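Open weekend at the Pirkus bench and joinery works

I have wanted to get inside the Pirkus works ever since we bought our kitchen table from them, and in February I finally got my chance! They open the place up for one weekend a year, you put your name down online, and if you're lucky you get a slot. Mine was the 2 pm tour. I was there by half past twelve because I didn't trust the buses, and spent a very happy hour in the yard looking at timber.

The yard alone would have been worth the trip. Stacks and stacks of boards under long tin roofs, each one with little spacer sticks between the layers so the air can get through, and a chalk mark on the end to say when it went up. Some of it sits there for years before anyone lays a saw on it. The smell after a bit of rain is wonderful, sort of peppery and sweet, and a fellow visitor told me the pepper part was the blackwood. I've been sniffing our bookshelf ever since and I'm not convinced, but I like the idea.

The tour starts in the old sawmill shed, where the floor has a dip worn into it from the door to the main bench. Our guide had worked there since school and knew every machine by its moods. There's a bandsaw from the Brinach foundry that came second-hand, ran for two summers, was retired, and then got put back to work when the newer one gave trouble. It still has its original colour, a deep green, apart from one wheel guard that somebody painted cream. We weren't allowed to stand near it while it was going (fair enough), but even from behind the yellow line you could feel it through your shoes.

Then on to the glue room, which I'd expected to be dull and which was my favourite part of the whole afternoon. Benchtops are made up from narrow strips, laid out dry first so that someone can shuffle them about until the grain looks right. They let us have a go with a set of offcuts. I was so pleased with mine, and then the guide swapped two pieces over and it looked twice as good. You can't argue with that sort of eye. She said the trick is to look for the piece that's shouting and put it next to something quiet.

After the glue room you go up a set of outside stairs to the design loft. It's warm up there, and the windows run the full length of the building, so you get a view over the rail line and the back of the cannery. Kitchens are what they mostly do in the loft, and there were layouts to look at, with a big talk about bench heights.

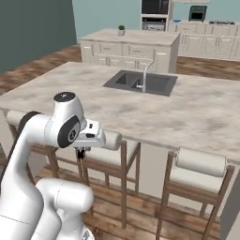

I had no idea how much fuss goes into seating at a counter. The two things people get wrong, according to the loft team, are the gap between the top of the stool and the underside of the bench, and the gap between one stool and the next. Everyone wants to squeeze in an extra seat, and then everyone bumps elbows at breakfast. They keep a roll of brown paper handy so that customers can draw their kitchen out at full size on the floor and walk around in it. Such a simple thing to do. I came home and did it with newspaper and masking tape, and we've now given up on the island altogether and are much happier.

Next came the finishing room, seen through glass because of the dust. They use an oil from Alcaraz on most of the pieces, and there's a long rack of test boards showing what happens after one coat, then another, then a year on a sunny sill. The sunny sill ones were lovely – a proper honey colour. I asked whether our table would go like that and was told yes, if we'd stop leaving the runner on it. The runner is now in a drawer.

The chair shop is at the far end and is much smaller than I'd imagined, only a few benches and a wall of clamps. They were partway through an order of 200 chairs for a hall, with one extra made for luck, so 201 in all. The extra one goes to whoever on the floor has the next birthday. I sat in a finished one and didn't want to get up. The back has a slight lean to it that catches you just under the shoulder blades.

We finished in the canteen with tea and a lemon slice, and there was a table of seconds for sale near the door. I got a breadboard with a knot in it for next to nothing, and carried it home on the train like a baby.

A few practical bits if you're thinking of going next year. Wear closed shoes, they do turn people away in sandals. The outside stairs are steep and there's no lift to the loft, though they'll show you the layouts downstairs if you ask when you book. Parking is hopeless, so come by train to Plultura and walk along the creek path, it takes fifteen minutes and there are ducks. Bring cash for the seconds table, and go for it early, as the stools had all gone by the time I got there.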